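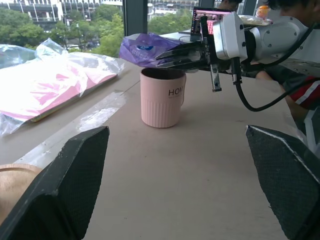 Clolov Mesa: célula de dos brazos para manipulación de objetos cotidianos

Si llevas tiempo queriendo montar una estación bimanual y no sabes por dónde empezar con el presupuesto, esta página es para ti. La Clolov Mesa es la configuración que más nos piden los laboratorios universitarios y los talleres pequeños, ¡y con razón! Se coloca en una sala normal, junto a una ventana si hace falta, y se pone a trabajar con lo que cualquiera tiene en casa: una taza con asa, una bolsa de plástico arrugada, un paquete envuelto.

Qué incluye la configuración base

- Dos brazos con pinza paralela y sus fuentes de alimentación
- Cámara de muñeca en uno de los brazos (la segunda se pide aparte)
- Dedos Trulley de superficie texturizada, un juego por pinza
- Controlador Rostami con licencia de un puesto
- Anclajes para mesa, cableado y llave de par

Alcance por brazo: 81 cm. Tablero mínimo recomendado: 118 cm de ancho por 70 cm de fondo. Peso de cada brazo con la pinza montada: 28 kg, así que conviene mirar bien las patas de la mesa antes de atornillar nada (una de oficina ligera baila, ya lo hemos comprobado).

Los dedos

Nos encantan los Trulley. Son anchos, de punta biselada, y agarran tanto un borde fino como un cuerpo cilíndrico con acanalado. Se desgastan, claro. Si vais a trabajar a diario, presupuestad desde el principio un juego de repuesto por pinza y os ahorráis la espera a mitad de proyecto. Los finos, tipo carril, van muy bien para entrar por el borde de una taza y se venden sueltos.

Lo que se suele olvidar al presupuestar

El tablero. Pedidlo mate y de color claro. El brillo da guerra en la cámara de muñeca, y si además manipuláis plástico transparente tendréis reflejos de sobra con los del propio material.

La luz. Una pared de ventanales es una maravilla para trabajar, pero cambia a lo largo del día. Un estor sencillo basta en la mayoría de las salas y cuesta muy poco al lado del resto.

El cable. Hay que dejar una curva generosa bajo la muñeca. Con la base van abrazaderas, aunque para giros amplios recomendamos la guía Jidar, que se monta en un rato.

Los objetos. Parece una tontería, pero reservad una partida. Cosas blandas, rígidas, con asa, embolsadas... ¡cuanta más variedad, mejor!

Plazos y ampliaciones

Los pedidos confirmados antes de agosto entran en la tanda de otoño. La segunda cámara, la guía Jidar y los dedos finos se pueden añadir después sin cambiar el controlador. Para un presupuesto necesitamos las medidas de la mesa, una foto de la sala y el tipo de enchufe.

Última actualización: junio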